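**Ticket 226 -- Furo cell, garment station: right arm slow on knits, hangers hooking each other**
Opened by: Maribeth Sebastian
Site: Plimcombe returns room
Status: open, waiting on Pacheco

Hi all! Me again, sorry. I'm putting everything in one ticket this time so Wagner doesn't have to chase me through my emails (he was very nice about it last time, but still).

Quick background for the folks at Pacheco who are new to our account. Furo has been doing hanging and bin work in the returns room since May. Before that it was me and Ploltitz temps at the long bench, and I did the hanging. Now I mostly set up the job, watch, and write down what goes funny. My wrists are thrilled. The rest of me is still getting used to standing next to the work and keeping my hands off it.

**Problem 1: ribbed knits.** Woven stuff is fine. With anything stretchy and ribbed, the fingers close on a fold and then the arm just sits there thinking. I timed the worst one at 25 seconds. The log says "grasp uncertain" and then it carries on like nothing was wrong.
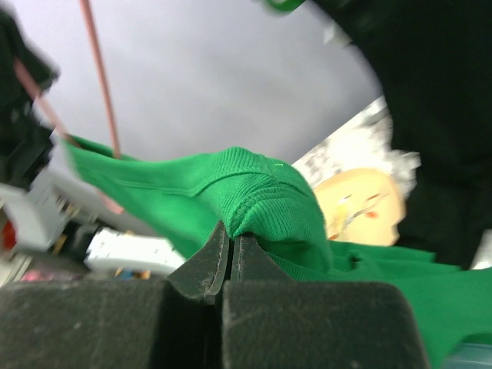
I tried the obvious things first: wiped the fingertips, restarted the job, dropped the lift speed one notch. The restart helped for 2 garments and then we were right back to it. Slower lift did nothing I could see. I haven't touched the grip force because last time I did that I got a phone call.

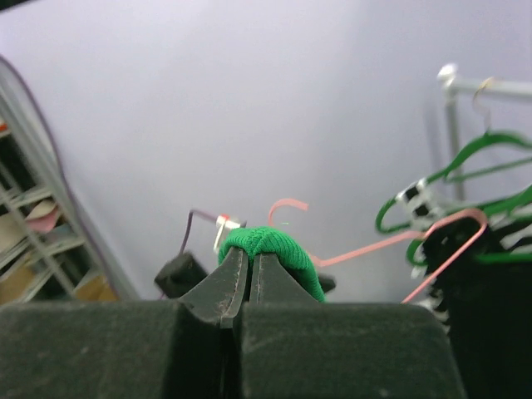
What I'd love is a setting I can change myself from the panel, per fabric. I know a knit when I see one -- I've been handling returned clothes for years -- and right now there's no place to tell Furo that. The temps ask me about this too. They used to learn fabrics from the bench, and now they learn the panel, so the panel ought to have fabrics in it!

**Problem 2: hangers.** When one hanger is close in front of another, the left arm sometimes comes away with both. It's happened 4 times on my shifts. Spacing them out by hand before the job starts does help, but then I'm back to handling hangers, and that's the part we were supposed to be done with.
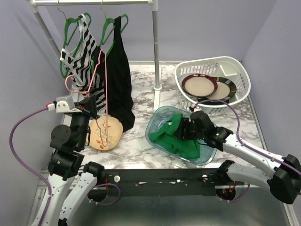
*Right gripper on the green cloth in the blue tub, left arm up by the hanging clothes.*

**Reply from Pacheco support, 10:40 a.m.**
Thanks Maribeth, very clear. Please leave grip force where it is. Can you run a mixed job, dark woven plus knit in the same bin, and note which one pauses? On the hangers, try the "single pick" option under Rail.

**Update, 2:15 p.m.**
Ran it. Single pick is on, and no doubles so far, but I want a full shift before I believe it. The mixed job paused on the knit both times and never on the dark stuff.

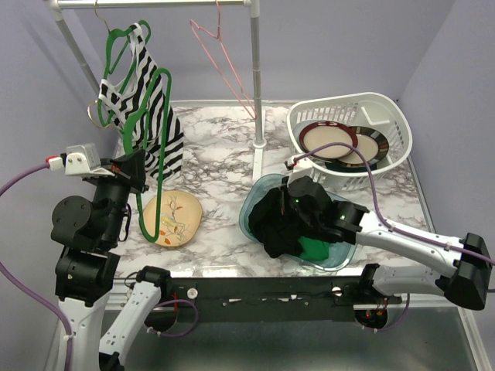

**Wagner Falcão**
Floor lead, Plimcombe returns

Adding my bit while Maribeth is on break. I'm fine with a fabric setting on the panel as long as it's locked to trained people, and she's the one who should train them. I'd also like her hours on this logged as setup and testing. They're still going down as bench work, and the bench is gone. Pacheco, please send the fabric menu to both of us when it's ready to try. Keeping the ticket open until then.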